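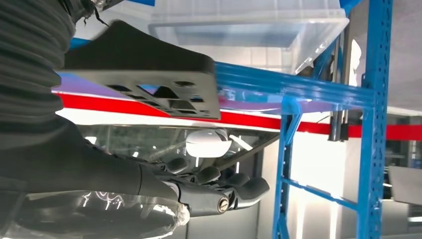 Gedent's new hand gets a tryout in Vukomthorpe, and the numbers need a second look

VUKOMTHORPE - March 2, 2021

Gedent says its jointed-finger gripper is ready to pick small parts out of storage bins for paying customers. After a morning at the company's test hall here, I would say it is ready for a longer test.

The firm has been comparing two hands since January on the same arm and the same blue steel racks. One is its own, a black hand with knuckled fingers that curl around a part. The other is a plain two-jaw gripper from Arruda, the kind that has been bolted to arms in small warehouses for years. Both get their orders from a controller sold by Wusetti. Gedent put out the first results last week, and they have been passed around a good deal by people who would like them to be true.

The headline claim is that the Gedent hand made 908 picks and dropped 27 parts. That works out to just under 3 percent, and it sounds fine. The release does not give the same figure for the Arruda gripper. It says only that the older hand "fell short on mixed items," with no count and no list of what the mixed items were.

I asked for the missing count twice. Sofia Veloso, who runs the trial for Gedent, said the Arruda runs were "set up a little differently" and that she did not want to publish a number that would be read the wrong way. Pressed on what differently meant, she said the two-jaw gripper had been run first, on an earlier version of the Wusetti software, and was not run again after the update.

That is a big hole. A controller update can change how fast an arm slows down over a bin, how hard it closes and how many times it tries again before giving up. If one hand had the benefit of the update and the other did not, the test cannot say how much of the gain belongs to the fingers. Veloso agreed that it was "a fair point" and said a second round with the Arruda gripper is planned. She would not give a date.

There is also the matter of what counts as a pick. Under Gedent's rules, a part that is grabbed, slips and is grabbed again before it leaves the bin goes down as one success. A warehouse manager paying by the hour might see it another way. The company does keep a log of the retries, but it is not part of the release, and I was not allowed to take a copy with me. Veloso let me read one page of it on her laptop. Of the 12 parts on that page, three had needed a second grab.

The choice of parts helps too. The bins were stocked with boxed fittings, capped tubes and short lengths of hose, all of them easy for fingers to wrap around. There were no flat envelopes and no thin washers, and nothing in a loose bag. Those are the things that give gripper makers headaches, and any parts store has plenty of them. Asked why they were left out, Veloso said the first round was meant to "get a baseline." A baseline is a fine thing to have, but it is an odd thing to put in a press release under the words "warehouse ready."

Speed gets a single line. The company says the jointed hand is "comparable" to the two-jaw type and gives no seconds per pick. In the runs I watched, it took its time closing, and the arm seemed to wait for the fingers before lifting. I did not have a stopwatch on it and would not put a number to what I saw. Gedent did have timers running and has the figures. It has chosen to leave them out.

None of this means the hand is bad. It held on to capped tubes that I expected it to lose, and it went into a crowded bin without shoving everything into the corner, a trick many jointed hands have not learned. Veloso's crew knows the machine well and answered most questions without looking to the marketing desk first. When a run went wrong, they left it in the log while I was standing there, and I have been to test days where that did not happen.

Price is the other thing buyers will ask about. Gedent has not set one. Veloso said it would be higher than a two-jaw gripper "but not painfully so," and that the savings would come from not having to swap hands between jobs. The trial did not look at swapping. It did not look at wear either, and fingers with that many joints have more places to wear out than a pair of flat jaws. The company says it has no failures to report so far. With 908 picks on the clock, it would be strange if it did. A busy site could get through that many before the end of a shift.

Wusetti did not reply to questions about the software update. A person who answered the phone at Arruda said the company had not been told its gripper was being used in a comparison and would like to see the settings. Gedent said it bought the gripper through a regular dealer and set it up by the manual.

The second round is to be run in the same hall with the current software on both hands. Veloso said flat items would be added "if there is time." She also said the retry log would be released with those results, and I have asked her to confirm that in writing.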